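Unidad 4. Maceración con fruta en cervezas de trigo

La fruta se añade terminada la fermentación primaria. 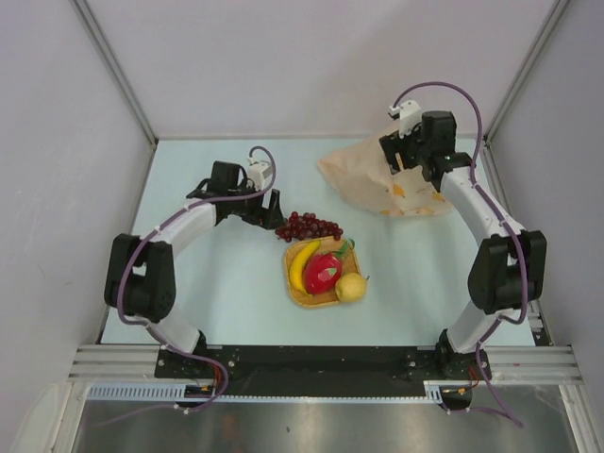

La dosis de referencia es de 180 gramos por litro. El alumnado anotará peso y variedad; las uvas tintas, como las del racimo, se registran aparte por su aporte de color.

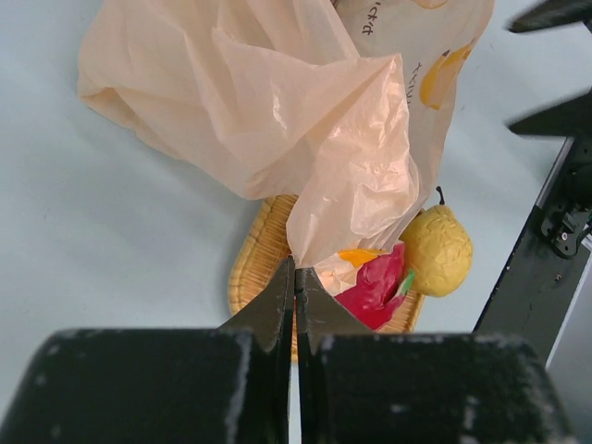
Última modificación: julio

El reposo dura nueve días. La densidad se mide a las 9:00.

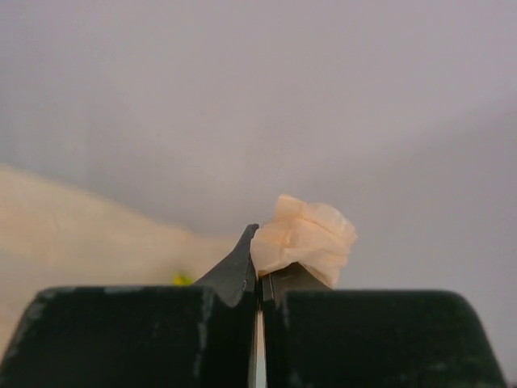 Fig. 3. Pinza con un fragmento fino de color melocotón.

Consultas: prof. Hideaki Aoki, aula 39.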